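Jastadden 리더 암 키트 2주 사용기: 손으로 끌어 주면 로봇이 따라 배운다

2026년 2월 5일 목요일 | 장비 리뷰

양팔 로봇에 컴퓨터 마우스 집는 일을 가르치고 있습니다. 책상 위의 마우스를 왼팔이 하나, 오른팔이 하나 맡는, 말로 하면 한 줄짜리 작업이에요. 그런데 마우스라는 물건이 의외로 까다롭습니다. 등이 둥글고, 미끄럽고, 모델마다 폭이 다르고, 위에서 누르면 옆으로 슬쩍 도망가거든요. 지금까지는 게임패드로 시연을 넣다가 이번에 Jastadden의 리더 암 키트로 바꿨는데, 14일 써 보고 할 말이 너무 많아져서 글로 정리합니다.
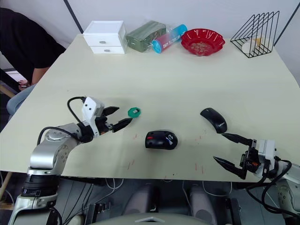
글 표서린

먼저 구성부터. 상자에는 조종용 리더 암 한 쌍, 책상 고정용 클램프, 전원 어댑터, 발판 스위치, 케이블 묶음이 들어 있습니다. 가격은 2,062달러. 싸다고는 못 하겠어요. 저도 결제 창에서 한참 망설였습니다. 녹화와 재생은 Rundormont라는 프로그램으로 하고, 키트를 사면 사용권이 같이 옵니다.

설치는 오후 한나절 걸렸습니다. 리더 암을 책상에 물리고 관절 영점을 맞춘 다음 로봇 쪽 팔과 짝을 지어 주면 되는데, 영점 맞추는 순서가 설명서와 화면에서 서로 달라요! 설명서는 어깨부터 하라고 하고 프로그램은 손목부터 물어봅니다. 화면을 따라가는 쪽이 맞았습니다. 설명서대로 했다가 왼쪽 손목이 엉뚱한 각도로 돌아가서 처음부터 다시 했어요.

그래도 처음 움직여 본 순간은 정말 좋았습니다. 제 손목을 조금 기울이면 로봇 손목이 그만큼 기울어요. 게임패드로 할 때는 '앞으로, 아래로, 조금 돌리고, 다시 앞으로' 이렇게 동작을 머릿속에서 쪼개야 했는데, 리더 암을 잡으면 그냥 집으러 가면 됩니다. 접근하면서 방향을 틀고, 틀면서 내려가고, 그게 한 동작으로 이어져요. 녹화한 궤적을 그래프로 펼쳐 보면 계단처럼 꺾이던 선이 부드러운 곡선이 되어 있습니다. 이걸 보고 혼자 박수 쳤어요.

제일 마음에 든 부품은 손잡이의 방아쇠입니다. 누르는 깊이가 그리퍼 벌어지는 폭에 그대로 대응하는데, 스프링이 딱 적당하게 무겁습니다. 마우스 옆면에 손가락이 닿을 즈음 천천히 조여 들어가기가 아주 편해요. 예전 방식은 열림과 닫힘밖에 없어서 마지막 순간에 탁 물어 버렸고, 그때마다 마우스가 비틀렸습니다. 지금은 살짝 대고, 자리를 고치고, 그다음에 조입니다. 이런 '고쳐 잡기'가 시연 안에 들어가는 게 저는 무척 반가웠습니다. 로봇이 배웠으면 하는 게 바로 그 부분이니까요.

양손을 같이 쓰는 것도 생각보다 빨리 익숙해졌습니다. 처음에는 왼손이 일하는 동안 오른손이 저도 모르게 움찔거려서, 재생해 보면 놀고 있어야 할 오른팔이 허공에서 꼼지락거리고 있었어요(꽤 귀엽긴 한데 데이터로는 못 씁니다). 발판 스위치로 한쪽 팔을 잠그는 기능을 알고 나서 싹 해결됐습니다. 이 기능이 설명서 맨 뒤쪽에 한 문장으로만 적혀 있다는 게 놀라울 뿐입니다. 앞쪽에 큼직하게 써 줬으면 좋겠어요. 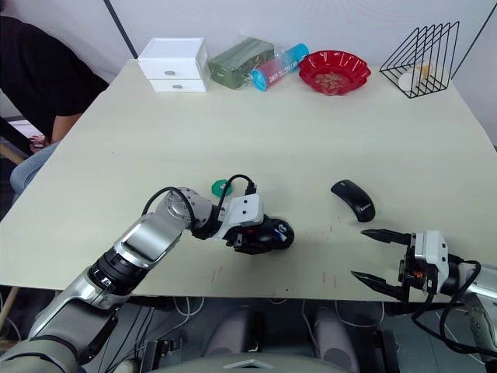
녹화 흐름은 이렇습니다. 발판을 한 번 밟으면 시작, 다시 밟으면 저장, 길게 밟으면 버리기. 손을 리더 암에서 떼지 않아도 되니까 리듬이 생겨요. 저는 마우스 자리와 각도를 조금씩 바꿔 가며 하루에 36회를 찍는 걸로 정해 두었고, 그 정도면 팔도 덜 피곤하고 집중력도 끝까지 갑니다. 망한 시연을 바로 버릴 수 있다는 것도 큽니다. 게임패드 시절에는 녹화를 멈추러 키보드로 손을 뻗는 사이에 쓸데없는 정지 구간이 잔뜩 붙었고, 저녁마다 그걸 잘라 내는 게 일이었어요.

Rundormont의 편집 화면도 칭찬하고 싶습니다. 카메라 영상과 관절 값, 그리퍼 폭이 한 줄에 나란히 놓여서 어디서 머뭇거렸는지 금방 보입니다. 구간에 이름표를 붙이는 것도 단축키 하나면 되고요. 저는 '접근', '조이기', '들기', '놓기'로 나눠 쓰고 있습니다. 다만 이름표에 한글을 넣으면 저장은 되는데 검색이 안 됩니다. 지금은 영문으로 적고 있고, 3월 업데이트 목록에 이 문제가 올라와 있어서 기다리는 중이에요.

아쉬운 점도 적어야겠죠. 첫째, 힘이 손으로 돌아오지 않습니다. 그리퍼가 책상 면을 누르고 있어도 리더 암에서는 아무 느낌이 없어요. 마우스처럼 납작한 물건은 손가락을 책상 가까이까지 내려야 하니까 이게 꽤 신경 쓰입니다. 저는 프로그램에서 높이 하한을 걸어 두고 씁니다. 하한에 닿으면 손잡이가 짧게 떨리는데, 힘 피드백을 대신할 정도는 아니어도 없는 것보다 훨씬 낫습니다.

둘째, 클램프. 두꺼운 상판에는 잘 물리는데 얇은 상판에서는 리더 암을 크게 뻗을 때 조금씩 돌아갑니다. 고무판을 한 장 끼워서 버티고 있어요. 이 가격이면 고무판쯤은 넣어 줘도 되지 않을까 싶습니다.

셋째, 케이블이 짧습니다. 조종석을 로봇에서 좀 떨어뜨려 놓고 싶은데 기본 케이블로는 바로 옆에 붙어 앉아야 하더라고요. 연장 케이블을 따로 샀고, 지연이 늘어난 느낌은 없었습니다.

비교 대상으로 많이들 물어보시는 게 Tetham의 장갑형 컨트롤러인데, 예전에 잠깐 빌려 써 본 적이 있습니다. 손가락 여러 개짜리 로봇 손을 쓰신다면 그쪽이 훨씬 재미있을 거예요. 저처럼 손가락 두 개짜리 그리퍼라면 장갑의 정보가 대부분 버려지고, 착용하고 보정하는 시간만 길어집니다. 한 번 끼면 벗기 귀찮아서 물도 안 마시게 되는 것도 문제였고요. Humphreys에서 나온 한 팔용 리더는 저렴해서 입문용으로 좋아 보이지만, 양팔로 묶으려면 동기화를 직접 손봐야 한다고 해서 후보에서 뺐습니다.

조종하면서 배운 요령도 몇 가지 남깁니다. 리더 암은 팔꿈치를 책상에 댄 채로 움직이면 떨림이 확 줄어듭니다. 마우스는 앞뒤로 길게 잡는 것보다 옆면을 잡는 쪽이 재생할 때 잘 버텼고, 버튼 쪽을 누르면서 잡는 시연은 저는 다 버렸습니다. 그리고 시연 사이에 물건을 다시 놓을 때 일부러 삐뚤게 놓으세요. 사람 손은 자꾸 반듯하게 놓으려고 해서, 신경 쓰지 않으면 비슷한 각도만 쌓입니다.

별점은 다섯 개 중 네 개 반. 깎은 반 개는 클램프와 설명서 몫입니다. 양팔에 평행 그리퍼를 쓰고, 시연을 꾸준히 많이 넣어야 하는 분이라면 만족하실 거예요. 한 달에 한두 번 켜는 정도라면 게임패드로도 충분하고요. 저는 다음 주부터 마우스에 케이블이 달린 모델을 섞어 볼 생각인데, 선이 손가락에 걸리는 상황을 방아쇠로 얼마나 달랠 수 있을지 벌써 궁금합니다. 결과는 이 글 아래에 덧붙이겠습니다.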